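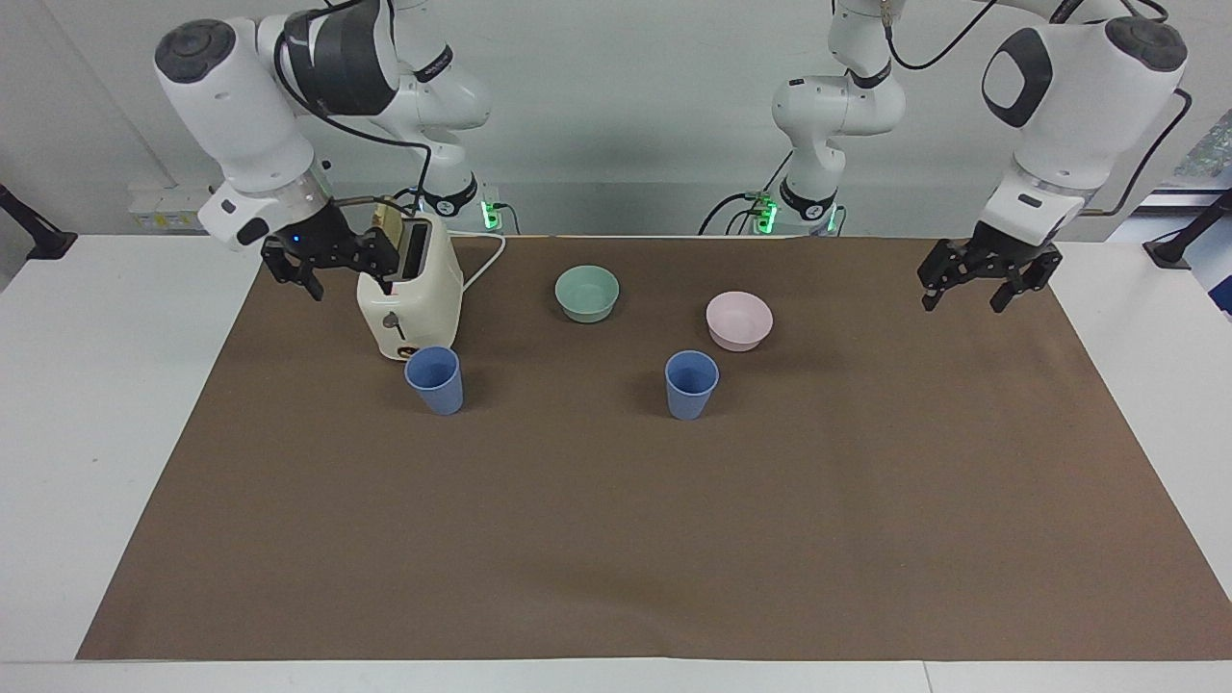 Step 6: Your first breakfast timer

Now for the fun part! Your Diltov kitchen timer holds 11 presets, and this one gets used every morning.

1. Press Set until the display blinks.
2. Turn the dial to 3 minutes for toast (go longer for thick slices).
3. Hold Save until you hear two beeps. Done!

Note: Presets stay put when you change the batteries, so play around as much as you like.

Caution: Keep the timer off hot surfaces, including the top of your toaster.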